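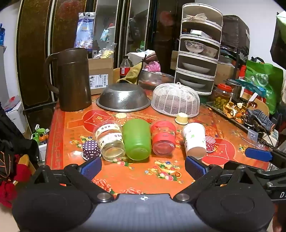

Pads first. Always the pads. At Widau the day starts at 6 with a cloth and a bowl of soapy water, and the blue finger pads get wiped before anyone touches a cup. Grease kills grip – so does flour, so does orange oil.

Then the pivots. Open the jaws wide, close them, open again. Any click and the tool goes back on the bench. The Millet, the older of the 2 units, had done 1,189 grasps by August and was starting to drag on the left side. Screw had backed off a hair. Tightened, tested, back out by lunch.

Pads last 758 grasps on average, says the workshop log, less if its mostly paper cups. Spares come from Skulenach in plain bags – cut, glue, leave overnight. Don't rush the glue. They rushed it once and a pad came off in a colander.

Last job is the mark on the centre plate. Scuffed, it gets reprinted. Clean, it gets left alone and teh tool goes out.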